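**Library swaps wire racks for clear holders**

Warorville library has begun replacing the wire leaflet racks in its entrance hall with clear acrylic holders, after visitors complained that the old ones bent the paper and hid half of each cover.

The first of the new holders are already in use near the front desk. Tiina Lehtinen, who runs the desk, said the wire racks had been there for more than eight years and were due to go anyway.

"Things slid down and folded over at the bottom," she said. "People took one leaflet and three came out with it. We spent a lot of time picking them up."

The new holders are made of transparent plastic, with upright dividers and a low trough at the front. They were supplied by Istasach, a shop fittings firm that also made the display shelves in the children's room. 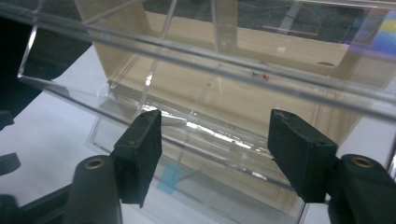
Bus timetables and the council's recycling guide will go in first, as they are the two most often asked for. Notices from clubs and local groups will follow once the remaining holders have been put up. Groups are asked to bring no more than six copies at a time and to hand them in at the desk. Anything out of date will be taken away at the end of each month.

The work is being done in the evenings, after the library closes at 7, and should be finished in May. The entrance hall will stay open throughout, although the noticeboard by the stairs will be covered for four days while the wall behind it is painted.

The old racks are being given away. Tosia, the café next door, has asked for two of them for its newspapers, and the rest can be collected from the side entrance on Saturday morning.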